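Home | Forums | Parish Life | Music & Liturgy | Search | Log in

Moving the choir out of the loft — thoughts?

pewthirteen wrote:
Our new pastor wants the choir down front, left side, by Advent. Loft has been used since the place was built. Organ stays up there obviously. So the organist plays to a mirror and we sing 14 metres away from him?? Has anyone done this and survived it

altolinda wrote:
We did it at Bollport. Delay was awful for a month, then you learn to watch the director and ignore your ears. Congregation sang more though. Noticeably more.

jbrabec wrote:
Sorry but no. Choir down front becomes a concert. People watch the singers instead of the altar, and the singers know it. Loft is there for a reason
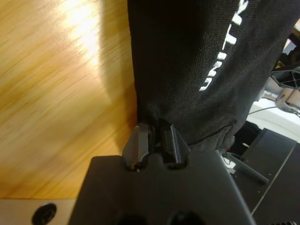 Black cloth with white lettering

pewthirteen wrote:
Thats my worry too Juraj. But half our sopranos can't do the stairs anymore. We're down to 15 and four of them sit out on bad knee days.

altolinda wrote:
Then it's settled isn't it? You can't have a ministry people can't physically get to. Robes or no robes, nobody at ours stares. Put them off to the side, angled in, and it's fine.

jbrabec wrote:
Ours was "off to the side" too and within a year there was a mic stand in front of the ambo. Juraj Brabec, grumpy bass, signing off — for now

hustar_tenor wrote:
Middle option — keep the loft for feasts, cantor plus 4 down front for ordinary Sundays. Church seats 300, you dont need the full choir every week. Ask the pastor before he orders chairs

pewthirteen wrote:
Chairs are already orderd. Will bring up the split idea at practise anyway.

Recent threads
Hymn boards: keep or toss
Psalm tones for nervous cantors
Dufour mass setting, anyone have the alto part?
Who tunes your organ

Contact the moderators | © Parish Music Forum | Back to top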